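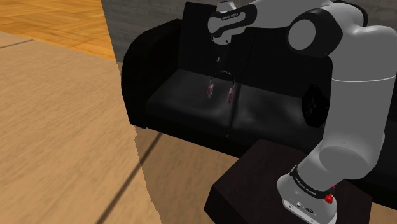
The arm over the sofa, fingers just short of the headband.

Octavio Puma had moved the base two times before lunch, and both times the wrist ran out of travel over the left cushion. The side table was the third mount. In the Zivatik model its top was a rigid plane, so the bolts would hold whatever he asked of them.

"Joint limits?" said Amparo Marulanda.

"Clear. Five degrees on the elbow."

"That's thin."

"It was 2 on the floor mount."

She pulled a chair over and read the contact log. The sofa collision mesh had come from Giraldo with the cushions fused to the armrest, and Octavio had spent July splitting them apart. The log still listed a phantom contact at the left finger pad, eight millimeters above anything solid.

"Stale offset," she said. "Did you re-zero the tool frame after you moved the base?"

He had not. He opened the Murnex file and found the old transform, entered by hand, dated 11/16/25, with her initials beside it.

She looked at the initials for a while.

"I was tired," she said.

He deleted the line, ran the frame calibration and reloaded. The arm dropped out of its pose and came back with the fingers pointing straight down over the headphones. The phantom contact was gone. A new warning came up on joint four — damping below minimum.

"Leave it," Amparo said. "Save the mount first."

He saved the mount and opened the damping table.

2 comments
5 shares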